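Zamora two-arm letter kit: review notes and data card

Reviewer: Ea Þorgeirsson
Kit supplier: Neltinari
Status: on loan, not bought

What you get

Two arms with grippers, a box of letter tiles, a tray, and the Clonico recording software. The supplier's sheet calls it "ready for teaching on arrival." I would put that claim on hold until you have read the section on setup.

The data

823 recorded runs of one spelling task, stored in 16 folders. Both arms are logged along with the head view. The sales page says 2160 runs. I asked where the rest were and was told they are "in preparation." That was in November.

The task

Spell a word by placing letter tiles in a narrow tray. The word is always "robot." If you were hoping for variety, so was I.

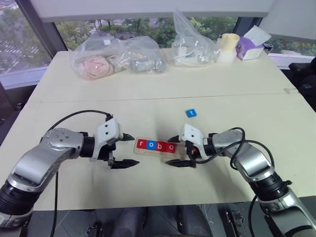
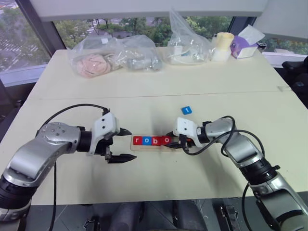

Both views: "robo" in the tray, blue "t" still on the table.

Known problems

- Success labels are set by the operator with a key press. I found no written rule for what counts as a success.
- Background items stay on the table during runs. Anything trained on this may learn the table too.
- There are 2 versions of the label file and they disagree. Use the one in the Lasora folder.
- Cable routing is left to the buyer. The manual gives it one line.

Setup

Took me most of a day. Calibration failed until I installed an older driver, which support sent by email and which is not on the download page.

Should you pay for it?

As a small practice set, maybe. As proof that the arms can handle new words, no. Ask for a run with a word you picked yourself before signing anything.

License: research use only. Corrections to Ea.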